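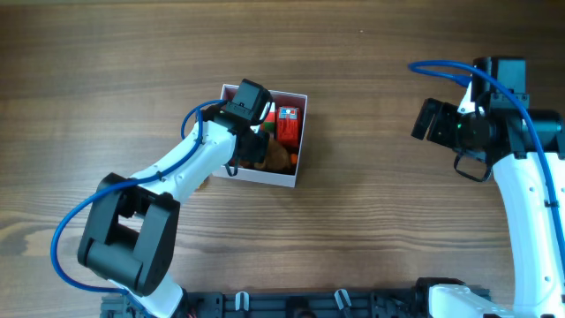 Billine issues service notice on cable strain fault in Lulley two-arm cells

38 shares | 2 comments

Billine has issued a service notice for its Lulley two-arm tabletop cells after a fault in the wrist cabling caused a gripper to open without command. The fault was reported on a Monday by the Tadby test centre. No one was injured.

The Lulley cell is used for sorting small items, including toys, into and out of open boxes. Inspection found that conductors in the arm cable had fatigued near the wrist, where the bend radius was too tight. Of 229 cells checked, 40 showed early wear. Nearly 2,000 are in service.

Operators should isolate power, inspect the cable from wrist to base and limit arm speed to 80 per cent until a replacement tie is fitted. Cells with visible sheath damage must stay out of service.

"The controller logged the signal loss but did not stop the arm - that behaviour is corrected in the new firmware," said Gonçalo Pinheiro, head of product safety at Billine.

Replacement parts will be supplied at no charge through Veloso, the service agent, from October.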